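Teleop demos: does the 150 number mean anything?

gantrygrump
Pluvex is telling people their two-arm kit learns a tabletop task from 150 demos. I've driven one of these by remote for most of a month and I don't buy it. 150 demos by who? My first 70 were garbage. I'd grab, let go, grab again, and the policy learned to dither exactly like me.

mothbolt
So throw out the first 70. Problem solved.

gantrygrump
Then it isn't 150 anymore, is it. The ad doesn't say "150 after you bin your practice runs."

shim_and_a_prayer
We got 126 keepers on the Judmont bench and it worked okay. Cups and bottle, same as everyone. Move the cups a hand's width and it fell apart, so I'd call that memorizing a table.
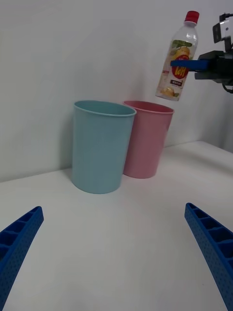

gantrygrump
My real gripe is depth. When you drive by remote you're judging distance off a flat picture, and the wrist view is what the policy gets too. Is that bottle over the pink cup or a bit behind it? I can talk myself into either one. And the blue cup covers part of the pink one from that side, so good luck finding the near edge of the base.

mothbolt
That's why you have more than one camera. There's one on a bracket above the other gripper, right there.

gantrygrump
Sure, and now I'm watching two views with two hands full. Show me a person who does that smoothly on day one.

tin_latch
Do it by hand. Grab the arm, push it where it should go, record the joints. I went back to that after a Lernix workshop and my demos got cleaner right away.

shim_and_a_prayer
With two arms? Where do you stand? And your sleeve is in every shot.

tin_latch
One arm at a time - slower, yes. I keep my sleeves rolled up.

gantrygrump
One at a time is useless for anything where both arms have to move together. Fine for parking a bottle over a cup, I'll give you that.

mothbolt
You people would complain about free arms. The Nguyen scripts flag the hesitant runs, just use those.

gantrygrump
I did. They flagged my good ones too. Has anybody here trained on a stranger's demos and had it hold up on their own table? Not the Pluvex demo table, yours.

shim_and_a_prayer
No. Trying it in May if the second arm is back from repair.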